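Iria Open Day

The Iria Open Day is a yearly public visit to the workshops of Iria, a robotics laboratory that studies how machines handle ordinary kitchen objects. It is held on a Tuesday in April and is free of charge. The event is best known for its tabletop demonstration, in which a pair of robot arms works with dishes and small household items.

History

The first open day was organized by the engineer Ese Mohammed, who wanted the neighbors of the laboratory to see the work which was done there. It was a small event in one room, and visitors had to write their names on a paper list at the door. In later years the equipment company Coppens became a partner and paid for the benches and the printed program. The number of places is now limited to 400. At the most recent edition 389 visitors were registered, among them 58 school pupils.

Program

The doors open at 10 a.m. Visitors are divided into groups and go through three rooms – the mechanical workshop, the control room and the demonstration room. The tour is given in English, and a second guide is present for families with young children. A short talk by Mohammed closes the afternoon.

Tabletop demonstration

The demonstration is called Fuko, after the software that controls the arms. The objects are placed on a mat, and an operator chooses the task. Usual tasks are to lift a bowl, to move it to another place on the mat and to put it down again without noise. Between two tasks the operator answers questions from the public.
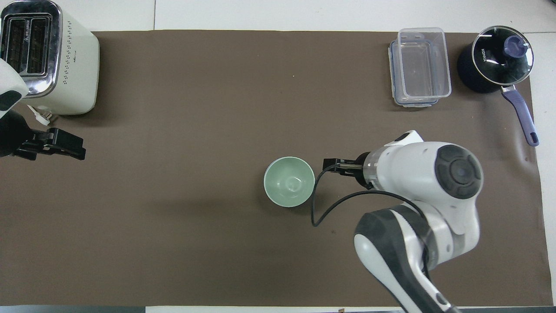 The Fuko demonstration, with a gripper close to the rim of a pale green bowl.

Bowls are considered a difficult object for a gripper with two fingers, because the rim is thin and curved and a glazed surface can slip. The operators therefore repeat the bowl task several times during the day, each time from a different starting position. Attempts that fail are also shown, and the operator explains the cause to the group.

Visitors may not touch the arms while these are switched on. In the last half hour, children can guide a smaller training arm by hand, under the name Ilico.

Reception

The event has received friendly comments in the local press, mostly for the bowl task and for the patience of the guides. Some visitors have complained about the waiting time before the demonstration room, which is the smallest of the three. Since then the groups are smaller – and the demonstration is given twice for each school class.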